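Logbook > Observing diary > Variable stars

31 July 2025

Reduced the last run on the eclipsing binary. The comparison star I had been using since March is itself slightly variable, with an amplitude too small to see in one night but clear once the whole season is plotted. Every differential magnitude from the spring carries that drift. Switched to a fainter comparison with a closer color match and reran the photometry. Scatter in the flat part of the curve went down. Depth of primary minimum came out a little shallower than what I had submitted.

Exposure times were the other problem. At 100 seconds the target is well below saturation, but on the nights of poor tracking the stars trail by a couple of pixels and the aperture clips them. Tried stacking shorter subs in Stidance instead. It aligns well enough, though it rewrites the header time as the start of the stack and drops the midpoint. For timing a minimum this is fatal. Wrote a short script to put the midpoint back, then applied the heliocentric correction separately. Checked 2 nights by hand and they agree.

Flats: the panel is uneven toward one corner. Rotating it a half turn between sets and taking the median removes most of the gradient. Peak counts kept near half of full well. Dust ring at lower left has moved again, so the old flats are useless for anything after the filter wheel was opened.

Remedios Salcedo sent her timings for the same system. Her minimum is earlier than mine by more than our combined error. She uses a V filter and I was unfiltered that night, but filter choice should change the depth far more than the time of a symmetric eclipse. I suspect my clock. The laptop had been off the network for the whole session and I have no record of its offset. From now on the offset gets logged at the start and end of each run.

Left to do: resubmit the spring data with the new comparison, withdraw the unfiltered night, refit the period with her timings included.

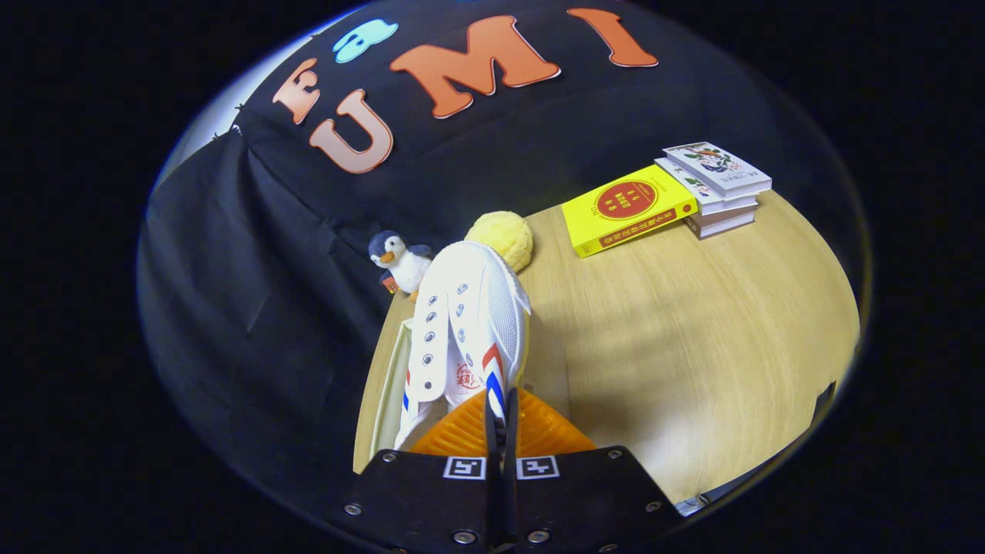
The refit can wait until the next primary minimum at a decent altitude. One more good timing would constrain the period better than anything I can do with the old frames.

Comments

Pankaj Dhillon: Same header fault here. If you save the subs as a sequence first, the midpoint survives.

Mateos: Which aperture radius did you settle on for the trailed nights?

Duvel: Log the clock offset in the middle of the run too. Mine does not drift linearly.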